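Dendari Equipment Planning, Interim Progress Report to Fliris
Section 2: Simulation work ahead of purchase

Work in this period covered the simulated trials that feed the equipment budget. The grant allows for one mobile two-arm unit, its grippers, and the sensing and computing hardware needed to run it. Under the agreed plan, no order is placed until the simulation results have been reviewed against the supplier quotes from Chae and Juster. The wrist views are used to set the gripper line of the budget, and the body view is used for reach and clearance.

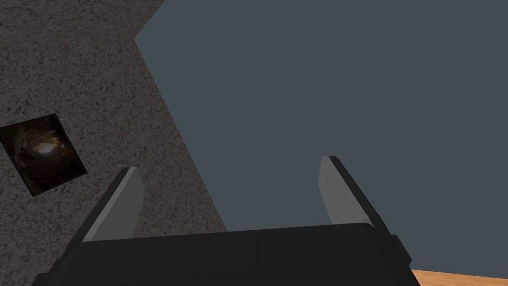
Page last modified: March, by Planning Office

2.1 Gripper selection

Both suppliers quote a parallel-jaw gripper. Chae sells it as part of the arm; Juster lists it as a separate item with its own service contract. The Juster price is lower at purchase and higher over the full grant term once the contract is added. We have asked Juster for a quote without the contract and have not yet received it.

The simulated model uses flat plate fingers. Replacement fingers are treated as consumables in the budget and have been moved from capital to operating costs, as Fliris requested after the last report. We carry 6 sets for the grant term. This number comes from the planned test schedule and will be revised if the schedule changes.

Runs with the jaws open and nothing held are kept in the log along with grasping runs. They are used to check camera placement on the wrist and the share of the view taken up by the gripper housing. A wider housing leaves less of the work area visible to the wrist camera, and this affects whether a second camera has to be bought for each arm. The second camera is currently listed as optional in both quotes.

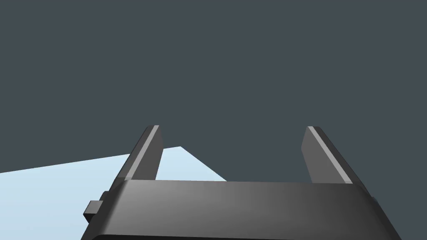 The cost of the optional camera is small next to the arms, but it brings in a larger computing unit, and the computing unit is the item most likely to move the total. Chae quotes a unit that handles the present camera count with no room for more. Juster quotes a larger unit at a higher price and a longer lead time. We have entered the larger unit in the working budget so that the total shown to Fliris is the upper figure. If the review finds that one camera per arm is enough, the difference returns to the contingency line.

Lead time is now the main schedule risk. Chae states 30 weeks from order for the complete unit. Juster has given a lead time for the arms only, and the base is supplied by a third party under a separate order. Splitting the order would require two acceptance tests and two sets of shipping and insurance charges. These charges are not in the quote and have been estimated from our last purchase of similar size.

2.2 Simulation costs

Simulation spending is within the approved amount. The largest item was modeling time for the interior, including surface finishes and fittings. Further scenes will reuse these parts, and the cost per scene is expected to fall in the next period. License fees were paid in January and cover the rest of the grant year.

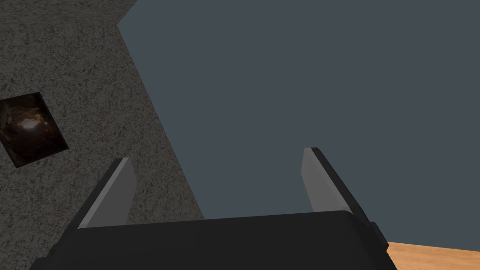 Storage was underestimated. Image logs from the wrist views are larger than planned, and the existing server will not hold a full test series together with the model files. There are 2 ways to deal with this: buy additional drives now from operating funds, or shorten the retention period for raw images. We recommend buying the drives. Shorter retention would remove the record needed to compare simulated runs with runs on the delivered unit.

2.3 Base and clearance

The quotes differ in the width of the mobile base. Doorways set the limit in the planned work, and the arms must be able to fold or be held close to the body during passage. Door handling has been added to the acceptance test for this reason. Neither supplier has objected to the change, although Chae has asked that the test doors be specified by width and handle type before a contract is signed.

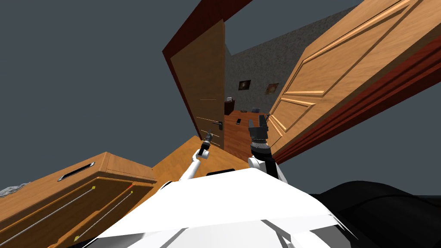
Can the purchase be delayed until all simulated door trials are complete?

A delay is possible, but it would push delivery past the end of the present grant year and require a carry-over request. We propose placing the order once the gripper and clearance results are reviewed, and finishing the remaining door trials during the lead time.

2.4 Actions for the next period

Obtain the Juster quote without service contract.
Send door specification to Chae.
Confirm the camera count and computing unit.
Submit the drive purchase for approval under operating costs.
Issue the revised budget table to Fliris with the next report.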